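Hiris Coffee Corner: progress report to the Brultberg Fund
Period covered: up to the end of November
Prepared by Bent Ladefoged

We are delighted with how far the cup station has come since our last report. You gave us 3,000 toward the self-serve corner, and most of it has now gone into the table, the holders and a first supply of paper cups. The old cardboard sleeves on the windowsill are gone (hooray!), and the drinks now have a proper home.

The table came first. We wanted pale wood and rounded corners, and we tried several layouts on it before settling on anything. White cups come in a short and a tall size, and there are brown ones too, so the holders have to make sense to a person who has never used the corner before.

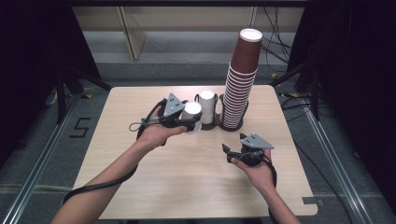

The dark brown tray was the piece we argued over longest. I like it very much for sorting, and it will stay with us for refilling between talks. For the public side we are leaning toward upright dispensers, one for each color of cup, so that guests can find what they want at a glance even when there's a line behind them.

We have also written a one-page guide for whoever is on refill duty. It asks people to check each cup before it goes out, inside and along the rim, and to keep stacks straight.

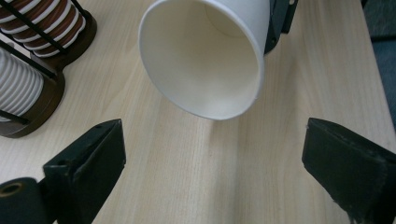

White paper cup, open end down, with the dispenser rack behind.

The trial evenings went really well. We handed out 431 drinks over the period, and the comments we got back were kind and very useful. Several guests asked for a lower table, and one asked for lids, which we are now pricing with Trevach. Þórarinsdóttir has offered us a good rate on further dispensers if we order before the new year, and I would love to take them up on it. 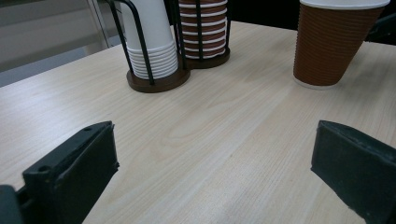 White cups and brown cups in their wire dispensers on round wooden bases.

Still to do: labels for the dispensers, a bin for used cups, and a second refill shelf in the hallway cupboard. We expect to have all of it in place within 10 weeks, and the receipts will follow with the final accounts.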